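Chapter 4
Marking Out and Cutting to a Line

Most mistakes at the bench are made before the saw comes out. A part marked from the wrong face will be wrong however well it is cut, and planing will only make it smaller.

In this chapter you will make the two side panels for the Pommont wall cabinet. Each finishes at 757 mm long, and both are cut from a single board 2355 mm long. The offcut is kept for the shelves in Chapter 5.

You will need a marking knife, a try square, a sharp pencil and a steel rule. A tape is fine for rough lengths but should not be used for the final marks.

Choose the best face of the board and pencil a loop on it. Plane one long edge straight and square to that face, and mark it with a small V. All measuring is done from these two surfaces. 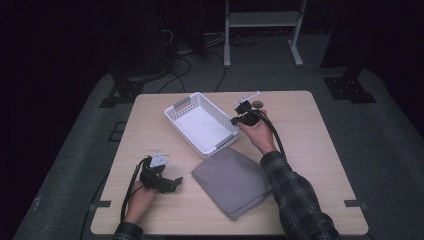

Knife lines are cut across the face first, then carried round the edges with the square. If the last line does not meet the first, check the square before you blame the board. Saw on the waste side and leave the line showing.

4.1 Face side and face edge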